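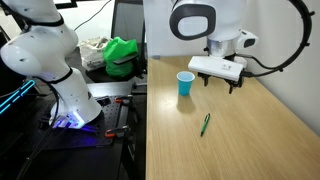

Why does the reading by Radymyr Stelmakh show as "sold out" when only 58 seats are booked?
The room limit for this event was typed as 58 in the old calendar, and the ticket page still reads that number first. The true limit for the Flandcombe hall is higher, and the bookings open again as soon as the old entry is deleted.

Ticket status: open, waiting for the organizer
Opened by: Inna Kovalchuk, Kasance Books, events desk

9:40 Two customers wrote to us that they cannot reserve a seat for the evening with the novel Vustska. I tried it myself from my home computer and I got the same message.

10:15 I deleted the old calendar entry. The page now lets me choose a seat, but the confirmation email has the wrong title. It says Didenko, and this is the poetry book from our August reading.

11:05 Found the reason for the title. The email template was copied from August and the title was written in by hand. I changed it and sent a test to myself. The title is correct now. The author's name had a letter missing, so I corrected this also.

13:30 The reminder was sent to the full newsletter list, 3,725 addresses, and 8 came back as not delivered. I removed five of them. The other three are from the publisher, and I will ask there for the new ones.

14:10 One question is still open. Customers who order the signed copy together with the seat pay the postage, even if they choose to collect the book at the reading. I could not find where to switch this off. Please can somebody with access to the shop settings look at it? Until then I return the postage by hand.

Recent tickets
Signed copies: name of the reader is missing on the order
Book club page shows last month's title
Gift card is not accepted for preorders

We use cookies to remember your basket. Accept / Settings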